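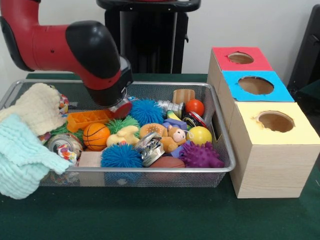 Équipement d'un poste de tri robotisé

On appelle poste de tri robotisé l'ensemble formé par un bras articulé, son préhenseur, une table de travail, un ou plusieurs contenants et les objets que le bras doit saisir, déplacer ou ranger. L'expression désigne aussi bien le matériel que la ligne budgétaire qui lui correspond dans les laboratoires, les écoles d'ingénieurs et les ateliers partagés. Le sujet passionne bien au-delà des spécialistes, et on comprend pourquoi : avec une table, un bras et un bac de jouets, on peut aborder presque toutes les grandes questions de la manipulation !

Périmètre de l'achat

Le devis d'un bras ne couvre presque jamais le poste complet. La nomenclature Morka, souvent reprise dans les dossiers de financement francophones, distingue le bras et sa commande, le préhenseur, la perception (caméras et supports), le mobilier, la sécurité et enfin les consommables. Cette dernière rubrique est la plus vivante de toutes. On y met les balles, les peluches, les tissus, les boîtes, les cubes percés, bref tout ce qui roule, s'écrase, se plie ou s'accroche.

Choix des objets

Un bon assortiment mélange les comportements mécaniques. Les balles à picots offrent beaucoup de prises, les balles lisses s'échappent volontiers, les tissus gaufrés changent de forme à chaque contact. Les emballages froissés et les récipients transparents mettent la vision à l'épreuve, de même que le métal poli. La liste Gondal, établie pour les travaux pratiques, propose un lot de départ de 26 objets, avec une part de textiles plus généreuse que dans les listes antérieures. C'est une excellente idée : un torchon plié occupe peu de place dans un budget et donne énormément à apprendre.

Les contenants relèvent du même raisonnement. Un bac en treillis métallique laisse passer la lumière et parfois les coins de tissu ; un plateau à rebord arrondi est plus simple à vider. Beaucoup d'équipes achètent les deux.

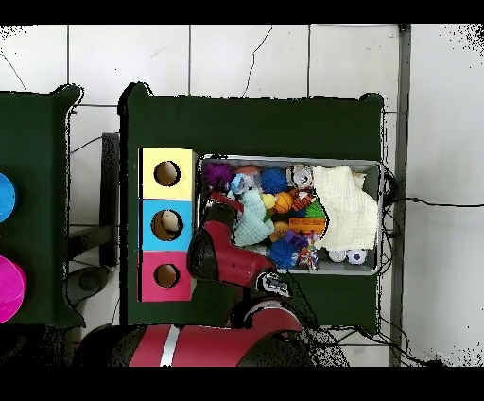 Article rédigé par la rédaction de Pultell, mis à jour le 15 août

Table, supports et câblage

Le mobilier est le poste que l'on sous-estime le plus volontiers. La table doit recevoir le plateau, les cubes de destination et l'espace nécessaire aux mouvements du bras. Un revêtement mat de couleur unie, vert foncé par exemple, limite les reflets et détache bien les objets clairs. Il faut aussi prévoir les montants, les pieds, les rallonges et le passage des câbles au sol (goulottes, colliers, adhésif), une petite dépense qui rend de grands services le jour où l'on déplace le poste.

Estimation des coûts

Les montants varient fortement selon le bras retenu, et la plupart des guides préfèrent chiffrer séparément ce qui l'entoure. Dans le modèle de budget Undeo, l'environnement du poste, hors bras et hors calcul, est évalué à 3010 euros, dont 1067 euros pour le mobilier et les supports. Le reste se partage entre perception, sécurité et objets. Les délais comptent autant que les prix : pour certains préhenseurs, il faut patienter jusqu'à 16 semaines, si bien qu'une commande passée en mars se prépare dès l'automne précédent.

Renouvellement

Les objets souples s'usent, se déchirent ou se perdent sous les meubles. L'usage est d'acheter les références courantes en double et de conserver une photographie du lot complet avec la facture. Les doigts du préhenseur figurent parmi les pièces à garder en réserve, au même titre que les câbles. Les cubes à ouverture ronde, en bois ou en carton selon les fournisseurs, se remplacent facilement, et certaines équipes les fabriquent elles-mêmes avec beaucoup de bonheur, en variant la couleur des faces et le diamètre des trous.

Voir aussi : préhenseur ; cellule robotisée ; saisie en vrac ; objets déformables ; coût total de possession.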